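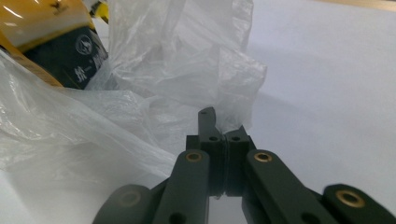 捏住一只塑料袋
Dudis 开放日见闻

进门之前我在猜，一家做夹爪的工作室会拿什么来招待客人。焊枪？机械臂叠罗汉？往年逛展会，见得最多的是机械臂给观众倒汽水，倒完还要冲大家点点头。结果 Dudis 的开放日把我们领到一张白色台面跟前，让我们看怎么捏塑料袋。

就是超市里随手扯的那种薄袋子，半透明，揉得全是褶。拿手持夹爪的工程师把指尖伸到袋子的褶皱里，两块指尖慢慢合拢，夹住窄窄的一道，停一停，往上提。袋子跟着起来了，哗啦啦响。旁边有人鼓掌，她有点不好意思，说这个动作她一上午做了不知多少遍，没想到还能收到掌声。

我也鼓掌了，而且是真心的。写机器人写了这些年，稿子里出现过的抓取对象多半是方块、罐头和马克杯，形状规矩，表面老实。塑料袋完全是另一种东西：它没有固定的形状，碰一下就换一个样子，透光，反光，还会贴着别的东西不放。人从袋子堆里拎一只出来不用过脑子，机器人碰上它却常常要愣住。能有一群人愿意花一整天跟塑料袋较劲，还敞开门请人来看，我觉得这比倒汽水好看多了！

从仓库改出来的 Csizmadia

Dudis 的场地叫 Csizmadia，名字是上一任租户留下的，挂在门楣上的铁皮字母没拆，大家叫着叫着就沿用了。里面是一个通长的大开间，天花板很高，说话带一点回音。靠窗一排是加工区，再往里走是装配区，最里头才是今天的主角，几张铺了白面的台子，工作室的人管它们叫“摊位”。

叫摊位很贴切。每张台子上摆的东西都像刚从谁家里搬来：瓶瓶罐罐、包装盒、塑料袋、毛巾。有张台子前挤满了小朋友，因为上面放着一筐毛绒玩具，可以亲手夹。我排了一会儿队，发现自己是队伍里个子最高的，就让给后面的人，去了3号桌。

3号桌没有玩具，围的人少，讲得反而细。整场参观安排了90分钟，我大半的时间都耗在这张桌子旁边，后来去看别的台子都是一路小跑。

手里的这把叫 Clusedine

先说说这件工具。Clusedine 是 Dudis 自己设计的手持夹爪，拿在人手里用，结构却跟装在机械臂末端的那一把一模一样。外壳和连杆是很深的绿色，深到在阴影里像黑色，哑光，摸上去微微有一点涩。连杆左右对称地排开，转轴处嵌着黄铜色的衬套，一圈一圈亮亮的，在深色零件上特别显眼。我承认，我第一眼就是被这几个小圆圈吸引过去的。

它用的是平行连杆机构。工程师把一把拆了外壳的样机递给我，让我自己捏着玩。握紧手柄，内外两组连杆同时转动，两块指尖向中间靠拢，从头到尾保持平行，像一扇对开的推拉门。全张开的时候是80毫米，够抓住一般的饮料瓶；合到底，指尖之间只剩一道竖缝，薄膜塞进去也能咬住。

“平行”这件事她讲得很起劲。老式的剪刀状夹爪，张开时指尖是斜的，抓粗的东西只有根部使得上力，抓细的东西又只有尖端碰得到，同一只夹爪对付不同粗细的物体，接触的位置老在变。对人来说无所谓，手腕歪一歪就补回来了，可是要让机器照着学，每一处变化都得多学一遍。指尖始终平行，接触面稳定，学起来就省心不少。

我问，那捏塑料袋呢，接触面再稳定，袋子自己也不稳定啊。她笑了，说对，所以袋子才有意思。

她给我演示了几种失败的捏法，我觉得这一段是全场最精彩的。第一种是下手太急，指尖把袋子往前推，袋子在光滑的台面上一路后退，怎么追都差一点。第二种是张得太开，一口咬进去一大团，提起来的时候半张桌子的东西都跟着动。第三种最常见，捏是捏住了，只捏住最外面一层，袋子里要是有东西，往上一提，薄膜就从指缝里慢慢滑走。

好的捏法要先看褶。袋子揉皱之后会鼓起一些小小的“山脊”，顺着山脊的方向把指尖立起来，一左一右夹在两侧，再合拢。她一边说一边做，动作比说话还慢。我凑得很近，能看见薄膜被挤在两块指尖之间，上面的褶子整个都跟着绷紧了一点。

轮到我了。我追着袋子推了半张桌子，惨败。再来，一口咬住一大团。又来一次，终于捏到一道像样的褶，提起来的那一刻我喊出了声，周围的人都转过头来看。（在此向当时正在隔壁摊位认真听讲的诸位道歉。）

人先做，机器后学

为什么要让人拿着夹爪来做？答案在桌子后面的一块小白板上，画得很潦草，箭头绕来绕去，不过意思不难懂。

通常教机械臂干活，有两条路。一条是写程序，把每个位置、每个角度都规定好，适合流水线，零件永远从同一个地方来。另一条是遥控，人坐在旁边操纵一台真的机械臂，把过程录下来给模型学。遥控的毛病是慢，也累，隔着一台机器去捏塑料袋，有点像戴着棉手套穿针。

Dudis 走的路子是把机械臂先撇开，只留下末端的夹爪，交给人拿着。人的手臂灵活，走到哪儿都能做，厨房里能做，货架前也能做。夹爪上带着相机，一路拍下指尖前方的画面和开合的变化。等数据够了，再把同款夹爪装回机械臂上，画面的角度相同，手指的形状也相同，人学会的动作就有机会搬过去。

负责后半段的那套软件叫 Pulto。它在另一台电脑上跑，屏幕上是一段一段的录像，旁边一条曲线，高高低低，表示夹爪张开的幅度。我看了好一会儿才看出门道：曲线平稳下降，就是在从容地合拢；忽然冒出一个小尖，就是操作的人犹豫了，松了一下又捏紧。管软件的那位工程师说，她能从曲线上认出同事，有人喜欢一捏到底，有人总要试探两下。

“那我的呢？”我问。她把我刚才那几次调出来，曲线像一排锯齿。她很厚道，只说“比较有个性”。

每种物品，每个操作员先录30遍，换个摆法再录。听上去枯燥，现场看倒并不闷，没有哪两遍是完全一样的。袋子今天鼓在左边，明天塌在右边，灯光从窗口进来的时候薄膜上一片白，拉上窗帘又灰下去。工程师说，刚开始大家总想把台面收拾干净，录出来的片子漂漂亮亮，训练出来的模型一到真正的厨房就傻眼。后来他们学乖了，台面上故意留些别的东西，让包装和袋子压在一起，叠在一起，谁挡住谁都行。

这一点我很有共鸣。我家厨房的台面上就没有一样东西是单独站着的。

瓶子上场

袋子玩够了，有人开始往桌上添瓶子。瓶身圆滚滚的，里面是亮黄偏橙的液体，灯下一照，整张桌子都精神起来。围观的人也多了，大约颜色鲜艳的东西就是招人。

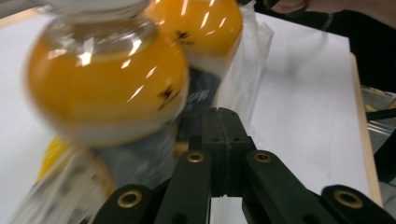

手持夹爪与装着黄橙色液体的瓶子，一旁垂着皱巴巴的透明塑料袋。

瓶子和袋子是两种脾气。袋子轻，难在找不到下手的地方；瓶子哪里都能下手，难在它有分量，还晃。里头的液体不跟着瓶身走，人把瓶子往右一挪，液面往左一偏，停下来以后它还要荡几下。夹爪要是在荡的时候松开，瓶子放下去就会歪。

瓶身的弧面又是另一道难题。指尖是方方正正的块，碰上圆的东西，只有中间一条线真正贴着。夹低了，头重脚轻；夹高了，碰到收口的地方，会往上滑脱。那位工程师的习惯是先轻轻合一下，感觉瓶子有没有转，再加力。她说自己一开始完全没意识到有这么一个动作，是后来看回放才发现每次都做。人手上有好多这样的小聪明，做的人说不出来，录下来才看得见。

我特别喜欢听他们讲这种发现。比如他们试过请几位从没碰过夹爪的朋友来录同样的任务，本以为会录得一团糟，没料到里头有一位开面馆的，手稳得惊人，抓瓶子前会先把旁边的东西拨开一点，腾出位置。工作室的人之前都没想过要腾位置，只顾着从缝里硬插进去。后来“先拨开”就成了大家都学的动作。

更难的是反光和透明。瓶子表面亮亮的一道一道，转一个角度光就挪到别处去，模型要是把反光当成了瓶子的边缘，伸手就会偏。透明袋子更要命，后面的白台面透过来，袋子的边缘在画面里几乎是断断续续的。再加上动得快的时候画面发虚，印在瓶子上的黑字糊成一小片，什么也读不出来。我问糊掉的画面要不要删。

不删，她说，动作快的时候机器自己看到的也是这样，早晚都得习惯。

这句回答我记在本子上，还画了个圈。

换到机械臂上

参观的后半程，大家被招呼到开间的另一头，看装在机械臂上的 Clusedine。还是那副深绿色的连杆，还是黄铜色的衬套，只是手柄没有了，换成了一截电机座。Pulto 在旁边的屏幕上滚动着画面。

任务听上去很朴素：把一只塑料袋从台面左侧捏起来，放到右侧的盒子里。

机械臂起步很慢，指尖朝下探过去，在袋子上方停住了。停得有点久，我身边一位带孩子来的爸爸小声说，是不是卡住了。没有卡住，它往旁边偏了一点，换了个方向，指尖对着一道褶落下去，合拢，提起。跟那位工程师做的动作太像了，连合拢之前那一下停顿都学得像！小朋友们尖叫起来，我也差不多。

接着第二次，它扑空了。指尖合上，中间什么都没有，机械臂还是一本正经地走完全程，把一团空气放进了盒子。全场大笑，工程师们笑得最响。第三次它又抓到了，只抓住一个角，走到半路袋子飘落下来，搭在盒子边上，一半在里一半在外。算成功还是失败，现场吵了几句，没吵出结果。

我问起成功率，对方摇头，不肯给一个笼统的数字。换一种袋子就不一样，换一张桌子也不一样，报一个好听的数出来没什么意思。他们在墙上贴了一张大表，一行一行都是失败的样子：推走、咬多、滑脱、扑空、钩住邻居。每一行后面用彩笔画“正”字，“钩住邻居”那一行画得最密。所谓钩住邻居，就是捏袋子的时候把旁边的包装也带了起来。机器看不出哪一层薄膜属于谁，说起来人有时候也看不出，我在超市收银台就经常连着扯下两只。

有位观众问，为什么不用吸盘。这个问题提得好，工程师搬出一只吸盘当场试给他看。吸平整的纸盒，啪的一下，又快又牢。吸皱袋子，嘶嘶地漏气，袋子在吸口底下抖得像面小旗。再换一只塞满东西、表面绷紧的袋子，吸盘又行了。他们对吸盘很客气，说将来八成是两样都装，各管一摊。

零件抽屉

我这个人逛工作室有个毛病，爱翻抽屉。得到允许之后，我在装配区翻到一整抽屉的旧指尖。

有圆头的，有带齿的，有一面贴着橡胶皮的，还有一对长得像鸭嘴，据说专门为夹信封做的，夹什么都往外吐。每一对上面用油漆笔写着编号和一两个字的评语，“滑”“太胖”“断过”，有一对只写了个“唉”。现在用的这一款，其中一侧的尖端做得高高斜斜的，探出去一截，插进袋子的褶子里很顺手。

衬套也有故事。早期的样机没装衬套，轴直接穿在塑料孔里，刚做出来很顺滑，用上一阵孔就磨大了，指尖开始左右晃，捏厚东西感觉不出来，一捏薄膜就露馅，两块指尖对不齐，袋子从错开的地方溜掉。后来在转轴处都压进了金属衬套，晃动才压下去。为了一层薄膜，把整套关节都重做了一遍，我听着挺感动的。

装配区的师傅还让我试着压了一只衬套。台钻改的小压机，手柄往下一拉，黄铜圈“噗”地坐进孔里，严丝合缝。手感极好，我想再压一只，他把零件收走了，说这一盒是有数的。

临走之前

签到簿摊在门口的高脚桌上，页眉印着2018年10月22日，下面的留言五花八门。有小朋友画了一只夹爪，给它添上了眼睛；有人写“请发明一个能解开耳机线的”；还有人认认真真列了自家厨房最难拿的东西，保鲜膜排在头一位。工作人员说保鲜膜他们试过一回，试完清理夹爪花的时间比录像还长，暂时不打算再试。

我又绕回3号桌看了一眼。人散得差不多了，工程师还拿着 Clusedine，跟一个不肯走的小姑娘一起捏袋子。小姑娘双手握着手柄，夹爪对她来说有点大，她捏一下就抬头看看，捏一下再抬头看看。袋子被她推到了台面的木边旁，眼看要掉下去，她忽然换了个方向，从外侧往里一兜，合拢，捏住了。

工程师叫她别动，转身去喊管软件的同事，问刚才这一段录上没有。

录上了。两个大人挤在屏幕前面把那几秒钟来回看，讨论从外侧下手这一招以前有没有人用过。小姑娘等得不耐烦，问能不能换瓶子。

Dudis 的下一次开放日还没有定，门口的纸条上说会换一批物品，正在征集建议，可以投进旁边的纸箱。我投了两张，一张写湿毛巾，一张写带提手的蛋糕盒。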